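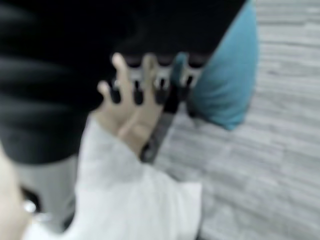

*Mid-reach, towards the black cushiony thing, teal cushion just off to the right.*

Sorry for the gap between posts! I've been up in Polville for most of November and my evenings have gone on reading log files with a bowl of soup balanced on the keyboard (I know, I know). A few of you asked how the soft furnishings work was going, and the answer until last month was "really nicely, thank you". Then we had a fault that I've been chewing over ever since, so you're getting the long version.

Quick catch-up if you're new. We've got two machines on the go at Polville. One has proper fingers and wears a white sleeve over its forearm, and it does cushions, bags, anything squashy. The other is the silver one with the ribbed grippers, and it does towels and throws and anything you have to hold by the corners. Both run on the same control software, Ghanem, which came to us from the Gelach people and which I've been very rude about in the past. I take some of that back. Not all of it!

So. The fault.

We were on run 1067 of the towel job. It's a lovely dull job: take the towel by two corners, hang it against the side of the padded seat, hold it there, let go, start again. I'd stopped watching closely by then, if I'm truthful, and was half looking at the other machine. The silver one got to the let-go part and the left gripper opened like it always did. The right one didn't. And the controller, bless it, thought that both had opened, so it carried on with the next move and took a step back with the towel still firmly in its right hand.

If you've never seen a robot walk off with something it doesn't know it's holding, it is quite funny for one second and then it isn't. The towel went tight, the seat cushion started to come with it (a fold had got tucked down behind), and the whole machine leaned. I hit the stop. It didn't fall over, but it was leaning in a way that made my stomach go, and it stayed like that, frozen, until I could get a strap round it. My hands were shaking a bit, which was embarrassing as there wasn't much of an audience.

I did all the sensible things afterwards. Took the towel out. Photographed the connectors. Wrote down the code on the panel, which was 3612, and looked it up in the manual, where 3612 is described as "general end effector notice". Thanks ever so much!

My first guess was the cable. You'll see what I mean from the picture further down, there's a fair bit of slack round each wrist, and I was convinced a loop had been catching on something and tugging at the connector. I spent two whole days on that. I re-dressed both sides, waggled everything with the power on, moved the arm through every silly pose I could think of, and could not get it to drop out once.

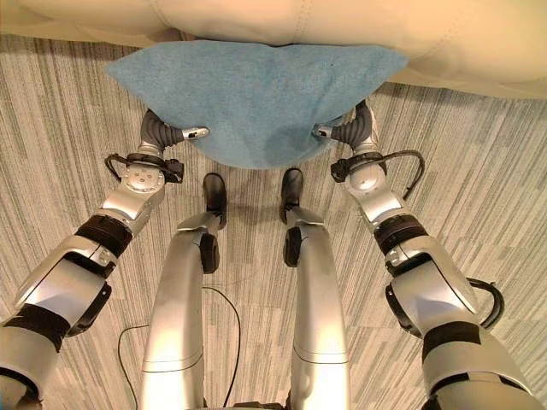 *The silver one with the blue towel. Wrist cables looping out on both sides, toes nearly at the hem.*

Then I went to the logs, which is where I should have started. The gripper reports back when it has opened, and Ghanem gives it 200 milliseconds to do that. On every run I looked at, the left one answered well inside the limit. The right one had been getting slower and slower for weeks, a tiny bit at a time, and on run 1067 it missed. What should happen then is that everything stops and sulks. What did happen is that it raised a notice (hello 3612) and carried on with the last position it had been *told* to go to, as if being told and having done it were the same thing. I have teenagers in the family. I could have explained the difference.

So that's two faults, really. A worn finger joint, dull and mechanical, fixed with a part that took forever to arrive from Flultholm. And a bit of software that treats silence as a yes, which is the one that kept me awake. The joint would've been a nuisance all by itself. With the other thing sitting behind it, it nearly had a walking machine on its side.

What bothers me most is that the notice had come up before. I searched back and found it several times, always on the right side, always on runs that ended up fine because the gripper got there a moment late. It was sitting there in yellow text and I'd scrolled past it.

Anyway, the changes:

- No answer from a gripper now means a full stop, arms and legs both.
- No stepping until the fingers have confirmed open *and* the load on the wrist has dropped. If it's still pulling on something, it stays put.
- 3612 is red now and makes a horrible noise.
- I stand where I can reach the stop button without leaning over anything.
- The loose cable on the floor near the feet gets moved before each session. It had nothing to do with this, but I'd been stepping over it for ages and it was time.

I put the same change on the fingered machine too, even though that one has never so much as hiccupped. It wasn't keen. It now stops dead about twice a session because one finger answers a hair late when it's pushed deep into something padded, and I'm still working out whether to loosen the limit or look at the finger. I'm leaning towards looking at the finger.

We're up to run 2467 on the towels as of this afternoon and no more strolls backwards. The seat cushion has a slightly pulled seam that I keep meaning to see to. If anyone reading has used Ghanem with the newer grippers, could you tell me whether yours treats a late answer the same way out of the box? I've written to Gelach and had a friendly reply saying they're looking into it, but I'd love to hear from someone who's got one running.

Next post will be the bread one I promised in the summer, I haven't forgotten!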